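The Second Controller Still Matters

When the Kirkmont Games Society began its open evenings, the choice of what to play was simple. Almost any title on the shelf could be started by 2 people sitting side by side, with no account, no headset and no subscription. A visitor who had never held a controller could be handed one and be taking part before the kettle boiled. The Society believes that this was a public good, and that it is being given up too easily.

The decline of shared-screen play is usually presented as a matter of taste. Players, it is said, prefer to meet online, and studios have followed them. There is some truth in this. Online play allows friends in different cities to keep in touch, and many of our own members depend on it during the week. But a preference can only be measured where there is a choice, and in many recent releases the choice has been removed before anyone was asked. 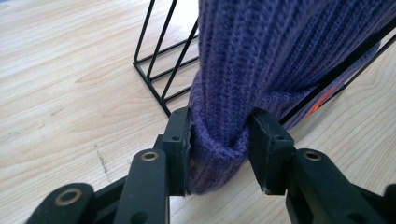
What the Friday evenings have shown

Our members voted in April on the games to be kept in regular rotation at the Nandovside hall. Of the 80 who returned a ballot, 51 placed a shared-screen title first. The Society does not claim that its members represent the wider public. They are, however, people who give up an evening to play, and their view deserves a hearing.

The case of Rinulon is a useful one. The first game in the series let a second player join at any point by pressing a single button. Parents played it with children, and grandparents watched and then asked for a turn. The sequel is larger and far better looking, and its cooperative mode is generous in most respects, yet each participant now needs a separate console, a separate copy and a separate profile. A household that enjoyed the first game together is asked to pay for everything again in order to play in different rooms.

Studios reply that drawing the same world twice on one screen is costly, and that the work comes at the expense of other features. This is a fair point and the Society takes it seriously. A modest mode would be enough. A handful of smaller arenas, a simpler picture or a fixed camera would satisfy most of those who come through our doors – and would cost a good deal less than a full second view of an open world. 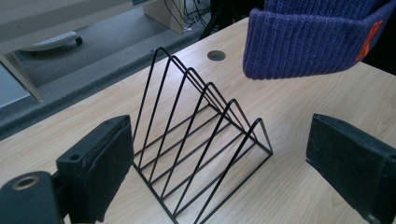
Nassoro Okoth wrote to the Society to say that we were asking studios to pay for our nostalgia. In his view the sofa had been a limit of the old hardware, his children were perfectly content with voice chat, and a hall full of people waiting for a turn was no better than a quiet evening online.

The letter was discussed at length and we are grateful for it. Waiting for a turn is certainly dull if the wait is long, and our evenings have not always been well run in that respect. We would still answer that the wait is when most of the talking is done. Several of our longest friendships began in that line.
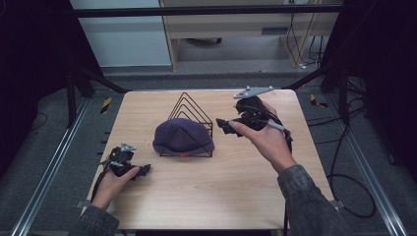 Fatemeh Rostami

The Society's request to publishers is a limited one. State clearly on the front of the box, and at the top of the store page, whether a game can be shared on one screen. At present the phrase "multiplayer" covers every arrangement, and buyers discover which one they have purchased after they get home. The Rezaei guide, which our members have used for years to check such things, is kept up by readers in their spare time and cannot be expected to do the industry's labeling for it.

We would also ask reviewers to mention the absence of a shared mode as readily as they mention a poor frame rate. Members who wish to add a title to the Society's list may leave a note at the desk on any open evening. The list for the coming season will be posted by the door at Nandovside, and copies will be sent to the publishers named on it.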